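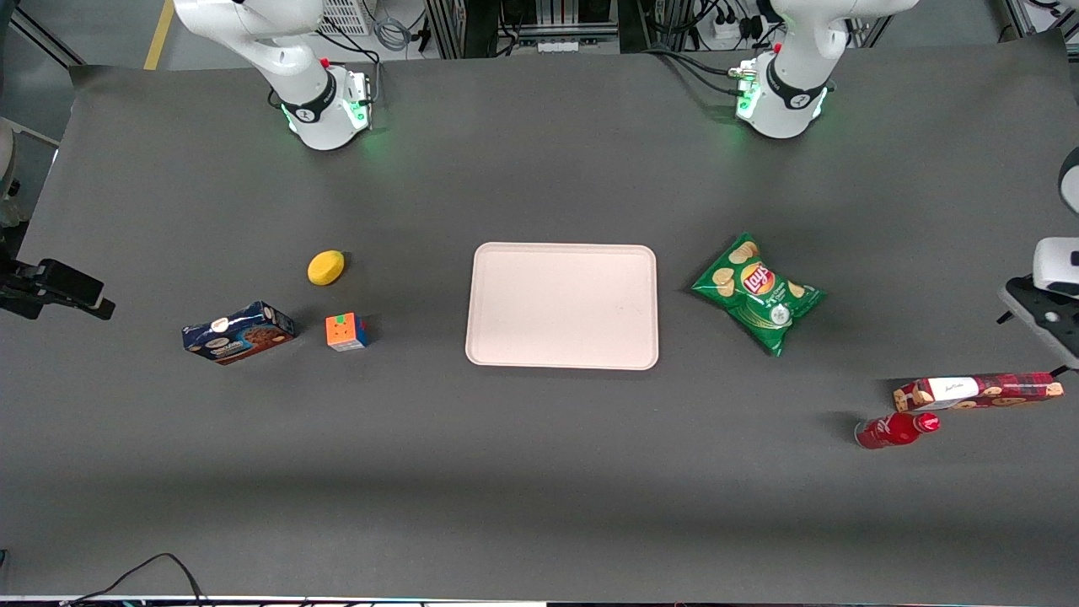

*Snacks, a sponge and a puzzle cube, with a pink tray in the middle.*

Have you ever wondered why cookies come in a box but chips come in a bag? I think about this a lot, usually when I'm hungry.

Let's start with chips. A chip is thin and snaps easily, so a chip bag gets puffed up with a gas called nitrogen before it's sealed. The gas works like a pillow. It also keeps out oxygen, the part of air that makes chips go stale. So all that "empty" space has a job to do!

Cookies are heavier and they stack nicely, so they can go in a box. Cardboard looks like plain thick paper, but stand it up on its end and it's pretty strong – until the sides start to bend.

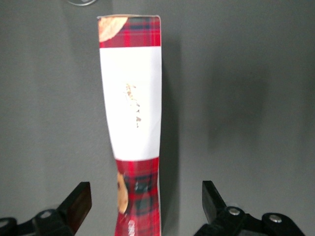 Once a side has buckled, the box can't hold up as much weight. My friend Caoimhe Mulligan and I tested this with an old cracker box. It held 4 library books just fine. Then we pinched one side in and tried again, and down came the whole pile (sorry, library).

Want to try it? Find an empty box, stand it up and add one book at a time. Keep your toes out of the way – I didn't, and I was wearing sandals.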